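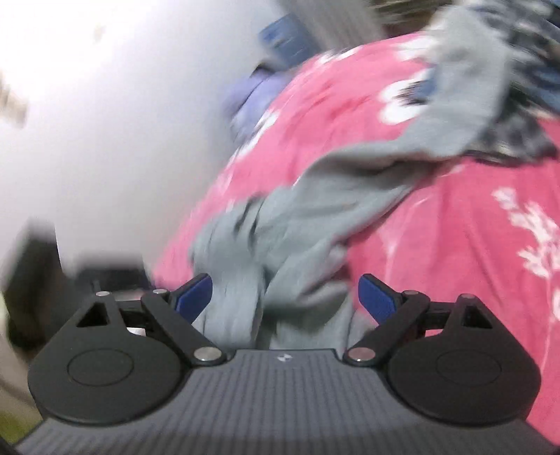
**Grasp-state estimation** is the bit of a robot's software that answers one nagging question: am I holding the thing or not? I've worked on it long enough to have opinions, so expect a few (the other editors of this wiki know me by now).

With a rigid part it's easy, because the fingers stop closing and you're done. Cloth is another story! A gray knit bunched between two fingertips squashes down, slides and trails off across whatever else is in the pile, and the finger gap alone tells you very little.

## How it's done

Most estimators mix finger position with a wrist camera view. Vurell, the package I know best, looks at the last 14 images and votes. Nektarios Fragkou wrote the first version, and his voting code is still in there -- ugly, fast, and I love it.

Motion blur is the classic headache. When the tool swings, the background smears while the fingers stay fairly crisp, so Vurell trusts the patch between the fingertips and mostly ignores the rest.

## Common failures

* Printed fabric behind a plain one, which pulls the mask outward
* Two layers picked up as one
* A threshold tuned on towels and then used on sweaters (guilty)

## See also

Slip detection, cloth segmentation, Wavix log format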